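Moving from one shared parts shelf to bins per job
Small Shop Storage forum > Organizing

skamico_pete
We have 620 small parts on one shelf system and it has stopped working. Everything is sorted by size, so a single repair means pulling from all over the room. I want to switch to one bin per job, filled the night before. Has anyone done this and stuck with it?

Glenys Skyrme
We did it in May at Griffiths. Sort by job for anything you build every week and leave the rest by size. Plain open bins, same color, label on the short side so you can read it when they are pushed together.

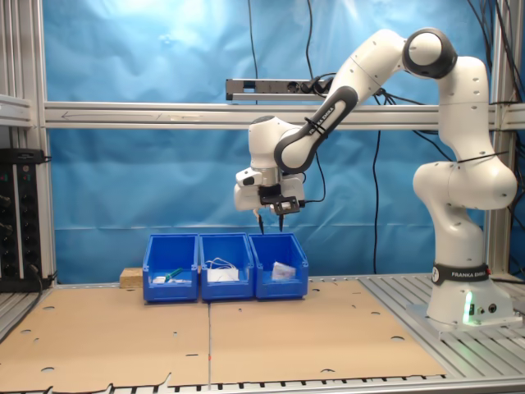 The labels matter more than the bins. We used paper tape at first and it curled within 2 weeks. Printed card in a clip holder has lasted.

tullesix
I disagree on same color. We went with one color per customer and picking mistakes dropped. With all one color people grab the neighbor.

Glenys Skyrme
How many customers, though? We ran out of colors fast – the supplier only stocks four.

tullesix
Five regulars. We use gray for everyone else.

manen_rd
Job bins hide your stock levels. You think you are out of M4 washers and there are fifty sitting in bins for work that got postponed. Empty any bin that hasn't moved in 2 weeks.

skamico_pete
That would be us, half our jobs slip. I'll try it on the weekly builds first and keep the size shelf for the rest. Glenys, which clip holders?

Glenys Skyrme
The wide ones that hook over the rim. I'll look up the part number tonight.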